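Unit 5: Collecting Demonstrations for a Two-Arm Learner

Read this before the lab. It covers how we gather examples at the Ekeo bench, what makes an example worth keeping, and how to write up a session. The training side is in Unit 6 and can wait.

5.1 What we are collecting

A policy of the kind used in this course learns from recorded demonstrations. An operator drives the two arms through a task, the recorder stores what the cameras see together with the joint positions and hand commands, and the learner is later asked to reproduce the commands from the camera images. One complete run through the task, from reset to stop, is called an episode.

The task for this unit is "bread to bowl." The rolls start on the grid mat, and the episode is complete when every roll is in the pink bowl and both arms are clear of it. The task was chosen because it is short, cheap to reset, and harder than it looks. The rolls differ in shape and do not sit the same way twice.

The head camera gives the wide view. It takes in the mat, the bowl and both arms, and it also takes in chairs, cables and shoes. You will not be able to keep all of that out, and you should not try. What you should check is that the bowl and everything to be picked up are inside the view before you start. 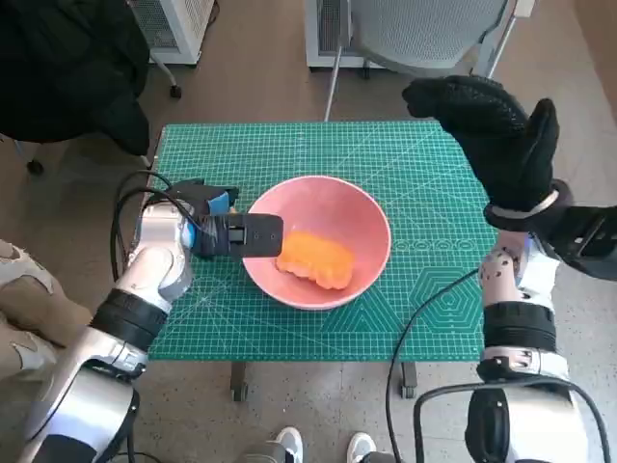 5.2 Before the first episode

Clear the mat of anything that is not part of the task. Check that the cables have slack through the full reach of both arms. Run the recorder for a few seconds and play the result back. All camera streams must be present and in step with each other.

Then look at each wrist stream on its own. The wrist cameras move with the arms, so most of what they record is not the mat. In a raised or turned position they pick up shelving, floor, other people in the room, and now and then a sleeve across the top half of the view.

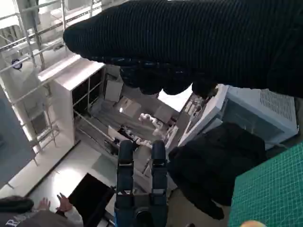

A policy trained on too few sessions can come to rely on background of this sort. The Drorness set from last August is the case we use in class. It held 2,118 episodes, nearly all recorded with the room laid out one way, and the policy did poorly once the furniture was moved. The later set, Adel, has 3,605 episodes spread over many layouts and holds up much better on the same test. The lesson is to change the surroundings between sessions and to leave them alone within a session.

5.3 Varying the start

Each episode needs a starting layout you can write down. Use the grid on the mat for this. Note where the bowl is, where each roll is, and which way each long roll points. Move at least one of them every time. If you find yourself putting the bowl back in the same squares, use the layout sheet instead of your own judgment.

Vary the order as well. Half of your episodes should begin with the longer roll.

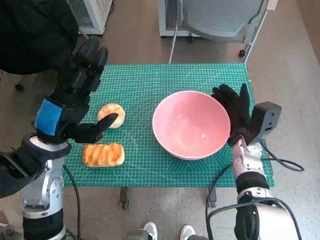 Decide on the job of each hand before you press start, and keep to it for the whole episode. In the standard version one hand picks and the other attends to the bowl. With the bread to the left of the bowl, the left hand goes to the round bun and the right hand is placed at the bowl's right side, near the rim. The long roll lies just below the bun in that layout, so the fingers have to come in without pushing it. If the long roll does get nudged, carry on. Small disturbances that the operator deals with are useful to the learner - a dropped roll that is picked up again is a good episode, and should be tagged "recovery."

5.4 The grasp and the release

Most rejected episodes fail here. Come in slowly, close on the roll, and pause briefly before lifting. Do not squeeze until the crust gives. A long roll may be held near one end as long as it stays level enough to clear the rim. Bring it over the bowl, lower it, then open.

Watch the wrist stream when you review this part. It shows the contact between finger and crust far better than the head view does.

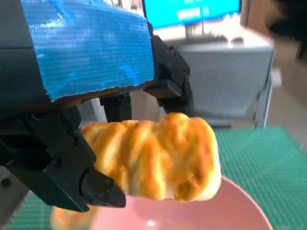
Figure 5.4. Long roll held between two fingers over the bowl, left end gripped.

5.5 Keep, tag or reject

Keep: task complete, all streams present, no outside help.
Tag "recovery": task complete after a slip, drop or second attempt.
Reject: a person touches the bread or bowl during the episode, a stream drops out, or an arm is stopped by the safety limit.

Do not reject an episode for being slow. Do not trim the start or end yourself - the Guzmán script does that when you upload, and it needs the untrimmed file.

5.6 What to hand in

Each pair records 45 episodes. Upload them with the layout sheet and a one-page session note giving the number kept, tagged and rejected, plus anything that changed in the room. The class total we are aiming for is 4,000, counting sets from earlier years. Uploads close on 1st January. Late files can still be marked but will not go into the shared training set.

Reading for next time: the Unit 6 notes, first two sections only.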